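Simulated arm stops above the target square and never goes down the last bit

Posted in: Student Projects > Robot Arms
Asked by Dorum
3 answers

I'm in a school robotics club and we are doing a simulated pick and place event. Everybody gets the same arm and the same room, and the only thing we write is the controller. The program gives your arm a target square, you move the gripper over it, go down to pick height, close, and go back up. Our team has 15 targets to get through in one run and you lose the run if the simulator reports a timeout on any of them.

Our trouble is the last step. The arm swings out, the wrist lines up, and then it sits just over the square until the timeout. It doesn't shake or drift. The joint values stop changing and the log says "goal not reached" with no other message. On squares closer to the pedestal it works every time. On the ones farther out it fails more often than not.

Things I have tried:

Raising the timeout. It just waits longer.
Lowering the speed. Same result.
Turning the wrist by a quarter turn before going down. One extra square started working, and I don't know why.
Setting the pick height a little higher. Then it says it reached the goal but the fingers close above the block.

The arm is the stock one with the small gripper. We are using the inverse kinematics solver that came in the starter files, with the position tolerance at the default. I did not touch the joint limits.
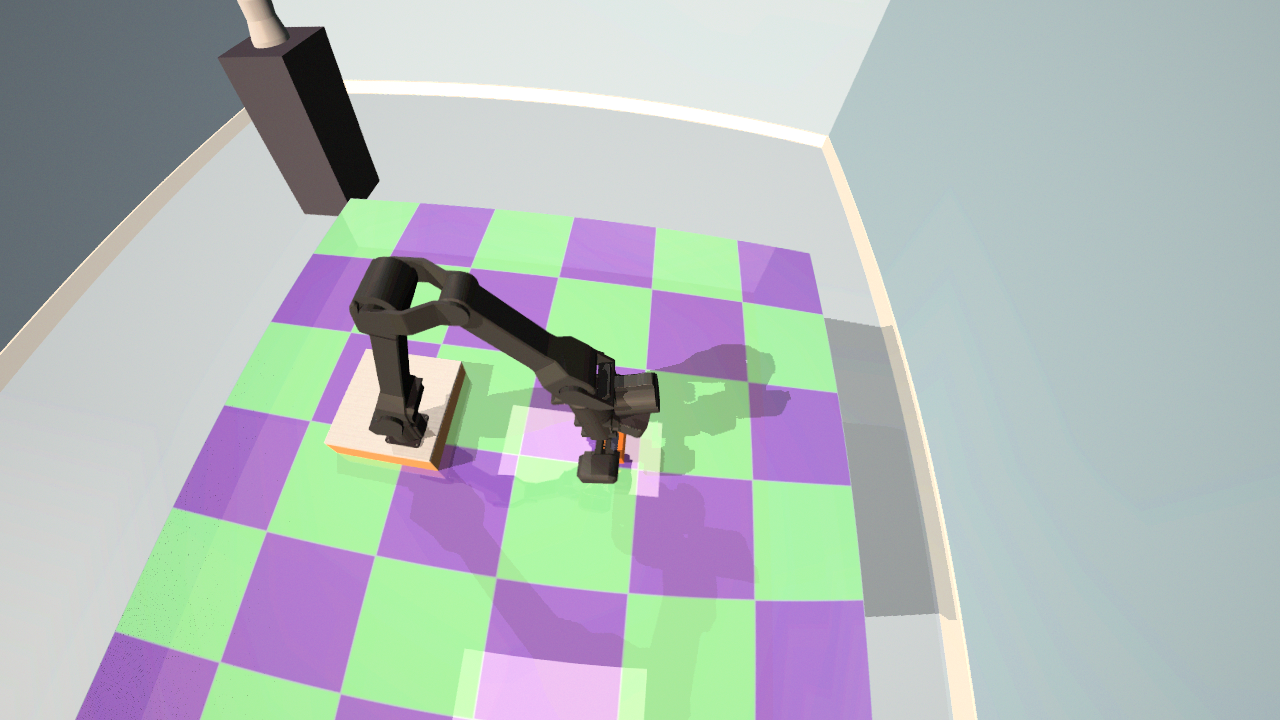

Dorum

The pink square under the gripper is the target. That is the pose it stops in. I can post the controller code but it's long, and most of it is the menu and the scoring part. We have until the end of October to turn in a working run, so I'd like to know if this is our code or the arm itself before we rewrite anything.

Kozma

First thing to check is whether the solver is giving you a real answer for the low pose. A lot of starter solvers return the closest thing they could find and don't complain about it. Your controller then drives to that pose, gets there, and compares it with the pose you asked for. They don't match, so it waits. That would give you exactly what you have, with no shaking and no change in the joint values.

Print two things right before the timeout:

1. The joint angles the solver returned
2. The joint angles the arm is at

If those two lists agree, the arm did what it was told and the solver is the problem. If they don't agree, look at the motor side, meaning force limits or something the arm is touching.

My guess is the first one. You said the close squares are fine and the far ones are not, and a quarter turn of the wrist fixed one. That sounds like a joint limit. When the arm is stretched out and you also ask for the gripper to point straight down, the wrist has to bend a lot to make up for the upper link slanting down. On our arm the wrist pitch stopped at 108 degrees in the model file and the solver wanted more than that for the outer squares. It got clamped and we ended up hovering, same as you.

What worked for us was letting the gripper tilt a little on the outer squares. Most solvers have a weight for orientation separate from the one for position. Ours was set to 9 for orientation in the starter files, and position was lower, so it would give up height to keep the gripper straight. We turned the orientation weight down to where position won. The fingers came in at a slight angle and still closed on the block fine.

Also check where your solver thinks the tip of the gripper is. If the tool point is set at the wrist flange and your pick height is measured to the fingertips, every height in your code is off by the length of the gripper. That error is the same on all squares though, so I would look at it second.

Stakgate

just move the base closer, we did that and it was fine

Jasard

Moving the base is probably not allowed if everyone is supposed to use the same room, so read the rules before you do that. In our event the pedestal position was locked and a changed scene file meant a zero for the run.

I agree with Kozma about printing the joint angles. One thing to add is the start pose for the solver. If you start the solver from the home pose every time, it can land in a bad elbow position for the far squares. Start it from the arm's current angles. Better still, solve for a point straight above the square first, move there, then bring the target down in small steps and solve again at each one, using the last answer as the start. We used 8 steps. It adds a little time to each pick but you will see in the log which step the solver gives up on, and that tells you how far off you are.

Don't raise the position tolerance to get rid of the message. We did that the first year. All the targets came back as reached and the gripper closed on air for half of them.

If you do post the code, leave out the menu and just put up the part that calls the solver and the part that decides the goal is reached. Include the joint limits from the model file too.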